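3.2 문자 알림과 예방접종 재방문

보건소와 주민 사이의 연락 수단으로서 문자 메시지는 소셜미디어보다 오래되었지만, 인터넷 접속이 불안정한 지역에서는 여전히 도달률이 높다. 본 절에서는 Plendthorpe 지구의 보건소 2곳에서 수행한 문자 알림 사업을 다룬다. 대상은 홍역 1차 접종을 마친 영유아의 보호자 150명이며, 2차 접종 예정일 이전에 알림을 받는 데 동의한 사람으로 한정하였다. 휴대전화를 가족과 공유하는 보호자도 포함하였다.

메시지는 지역에서 쓰이는 2개 언어로 작성되었고, 발송에는 Fuveo 시스템을 사용하였다. 문안의 초안은 Toft와 Ingvarsson이 작성하였으며, 보호자 30명을 대상으로 한 사전 면담을 거쳐 수정하였다. 면담에서 가장 많이 지적된 것은 발신자 표시였다. 발신 번호만 나타나는 메시지는 광고로 여겨져 읽히지 않는 경우가 많았고, 보건소 이름이 첫머리에 있으면 내용을 끝까지 읽었다는 응답이 이어졌다. 접종 부작용에 관한 문구는 길이 제한 때문에 본문에서 빼고, 문의 전화번호로 대신하였다.

재방문 여부는 보건소 접종 대장과 대조하여 확인하였다. 대장에 기재된 이름의 철자가 등록 명부와 다른 사례가 있어 생년월일과 거주 마을을 함께 비교하였다. 다른 지구로 이사한 가구는 추적하지 못하였으며, 분석에서는 미방문으로 처리하였다. 이러한 처리 방식은 실제 접종률을 낮게 추정하게 할 수 있다.

알림에 회신한 보호자의 질문은 대부분 진료 시간과 대기 순서에 관한 것이었다. 질병 자체에 관한 질문은 7월에 인접 지구의 발병 소문이 퍼진 뒤 늘어났다. 당시 담당자였던 Kjærgaard의 업무 기록에는 같은 소문을 언급한 회신이 여러 마을에서 들어온 것으로 적혀 있다. 보건소는 정해진 답변 문안이 없어 개별적으로 응답하였고, 담당자에 따라 답변의 내용과 길이가 달랐다. 이후의 사업에서는 소문에 대응하는 표준 문안을 미리 마련할 필요가 있다.

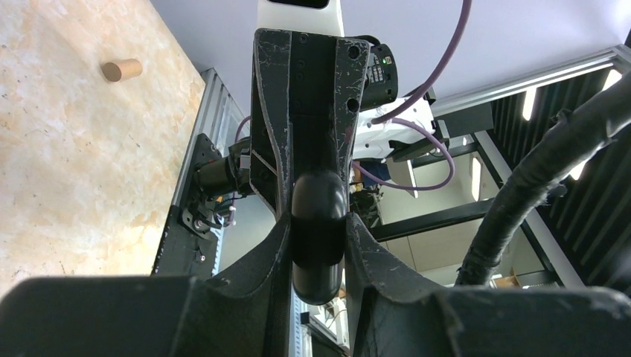 그림 4. 검은색 그리퍼의 상부 하우징과 두 손가락.

3.3 연구의 제한점

본 사업은 대조군 없이 진행되었으므로 재방문의 변화를 알림의 효과로만 해석할 수 없다. 같은 기간에 마을 방송을 통한 접종 안내도 이루어졌으며, 두 경로의 영향을 분리할 자료는 수집하지 않았다. 또한 휴대전화가 없는 가구는 처음부터 대상에서 제외되었다. 이들 가구의 접종률은 별도의 가정 방문 조사로 파악해야 한다.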